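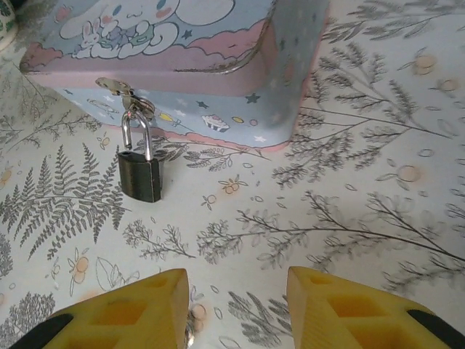

Give the Fingers the Weekend

7 min read

I have been building robot arms at home and at the Dillbridge workshop for five years now, and I'd like to argue, at some length and with affection for everyone who does it differently, that most of us spend our evenings on the wrong end of the machine. We love the shoulder. We love the base, the gear ratios, the mounting plate, the lovely moment when a long white arm lifts itself off the table and holds still. And then we stick whatever fingers came with the plans on the far end and wonder why it can't pick up a key.

My opinion is that anyone building an arm at a kitchen table or a shared bench should give at least half of the project to the last couple of inches. I mean half the hours and half the plastic. I know how that sounds to a person who has just spent a month getting the elbow to stop drooping (I've been that person, and I was not pleasant to eat dinner with), but I've come around to it slowly and I don't think I'm going back.

My own conversion was a padlock. The first arm I built that I was really proud of came from a Rundar kit, with a gripper like a pair of salad tongs, and it could lift blocks all day long. I showed it lifting blocks to anybody who came through the door. Then somebody at the workshop asked whether it could work a small padlock on a hasp, the sort of thing you'd find on a keepsake tin or a diary, and I said sure, give me until the end of the evening. I was still at it when they turned off the heat.

If you've never tried it, a little padlock is a wonderful teacher. It hangs. It swings when you touch it. The shackle is round and shiny, which is bad for rubber pads and worse for cameras, and the body has just enough weight to twist out of your grip the moment you have it. A hand does the whole thing without asking you. You steady the body with one finger, you turn it a little, you pull, and all the while you're thinking about lunch. An arm with wide flat fingers pushes the lock along the cloth like a snowplow.

So I began printing fingers. I printed them blunt and I printed them pointed. I printed them thick and then cut windows in them to save plastic, and found that the windows changed how the tip bent under load, so I printed them again with the windows somewhere else. I kept every one in a shoebox, and last July I tipped the box out and there were 37 of them, some with the rubber still on and a few snapped clean through. I was a little embarrassed and a little moved, the way you are when you find your old school notebooks. Two of those shapes are ones I still use. I don't regret the others.

What I learned, and I'd put this ahead of anything I know about motors, is that a finger needs a place to be soft and a place to be sharp, and they shouldn't be the same place. The pad does the holding. The tip does the poking, hooking and nudging. If you wrap the whole finger in rubber it feels kind and grips nicely and can't get under the edge of anything. If you leave it bare it'll get under the edge of a playing card and then drop it. An angled tip with the pad set back from it has served me better than any clever mechanism I've bought, and I have bought a few, including a three-jointed thing from Zelusov that now lives on a shelf looking expensive.

Color is worth a word too. I print mine in yellow, and people assume I'm being cheerful. Well, I am, a bit! But when you're squinting at a camera view from the wrist, trying to see which side of a shackle your fingertip is on, a bright finger against whatever is behind it saves your eyes and your temper. Black fingers look more serious in photographs and I can't see them half the time. If there's one cheap change I'd press on a beginner, it's a spool of loud plastic.

Now for the part where I expect some disagreement, and I've had it already, across the bench and over several pots of coffee. There's a school of thought that says fingers don't matter much any more. Put a camera on the wrist, drive the arm through the job enough times, let a model learn from what you did, and it'll make up for clumsy hardware the way a good cook makes up for a dull knife. I have some sympathy with this. I've done a lot of driving arms through jobs. The log on my laptop says 3873 tries, across all the little tasks I've set myself, and I can say with some authority that learning does cover for a great deal of sloppiness.

But I'd ask the good-cook people to think about who is doing the demonstrating. It's me, sitting there in the evening, working the arms. If the fingers can't do the task while I'm the one steering, with my whole human brain and a fair amount of muttering, then what I'm recording is a long collection of my failures and near misses, with an occasional fluke. The model will learn exactly that. A better fingertip makes every try afterward worth more. It's the cheapest improvement in the building, it prints while you're washing up, and it costs less than the coffee.

The same people will tell me that a fancy finger only suits one job, and that a plain one is more general. I used to say that myself. What changed my mind was putting more different things on the table. For a long time my table was blocks and more blocks, and everything I learned was about blocks. Then I started borrowing from the kitchen and the junk drawer, and I made a rule that there should always be something that swings, something slippery and something flat. A mug is easy until you want it by the handle. A little dish is easy until it has something in it you'd like to keep there. And flat things are awful. A flat plastic packet on a cloth will humble any gripper ever made, and I say that as someone who has chased one to the edge of a table and over it. The pointed fingers did better than the plain ones on nearly everything I tried, so I'm no longer sure what the plain ones were being general at.

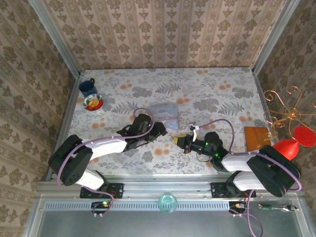

Do you need two arms for this kind of work at home?

One is enough to begin with, and most people should begin there. A second arm starts to pay for itself when a task needs something held still while something else moves, as with a lock, a lid or a bag. It also doubles the wiring and the calibration, so get one arm behaving well first.

I'll add, from the softer side of my heart, that a pair of arms is a joy to work and I'd never go back to one. There's a conversation between them. The left one steadies, the right one fusses, and after a while you stop thinking of them as left and right and start thinking of them as your own two hands wearing very thick mittens. I mounted my pair on one shared rail so they'd always know where the other one was, and if I had to keep only one decision from the whole build it might be that one. Before the rail they sat on separate clamps, and every time somebody leaned on the table I lost an afternoon.

Cables, since I'm giving opinions. Leave them longer than looks tidy. I've got a friend in the next bay who ties everything down tight along the links and it looks like something from a showroom, and every few weeks he's replacing a connector at the wrist. A loop that arches up over the gripper looks silly and catches the eye in every photo, and it moves freely. I've made my peace with silly.

And put a cloth down. I resisted this for ages. I had a bare board, and everything skated on it, and I told myself that was a fair test. Real homes have tablecloths, though, and napkins and place mats and patterned things of all kinds, and if an arm can only see a tin on a plain background then it can't see a tin. Fabric also wrinkles under the fingertips when you come in too low, which gives you a nice gentle warning before you start scraping. The busier the pattern the better, in my view, and I'll happily argue it with anybody holding a gray foam mat.

I should be fair about what all this fussing has bought me, and it's less than you'd hope. On a good evening the pair of arms does a thing that a five-year-old would find boring. I still reach in and put things back upright more often than I'd care to admit. There are evenings when a finger that worked beautifully before supper won't grip anything after it, and I go through the pads and the screws and the camera mount and find roughly nothing. Friends ask me when it'll fold the laundry, and I tell them to bring me something smaller.

Still, I think there's real worth in small work done at a home bench, and I think it's worth more when we share the dull parts. Everybody posts the arm waving. Hardly anyone posts the tip angle, or how thick the pad was, or which glue let go. I'd trade a hundred waving videos for one plain page from a stranger saying what they tried on a hasp and how it went. The folks who run the Aryee parts swap have started leaving a box out for retired fingers, with a slip of paper in each bag, and I've had more good ideas from rummaging in there than from anything I've watched.

So if you've got an arm on the go and a free Saturday's worth of energy, leave the elbow alone for once. Print a pair of fingers you think are probably wrong. Find something around the house with a latch on it, the fiddlier the better, and see how far you get before supper. Then label the bag and drop the failures in the box, please, with the pad thickness written on the slip. Mine are the yellow ones.

Last updated in July

Contact | Copyright Dillbridge Workshop Notes, all rights reserved | Back to top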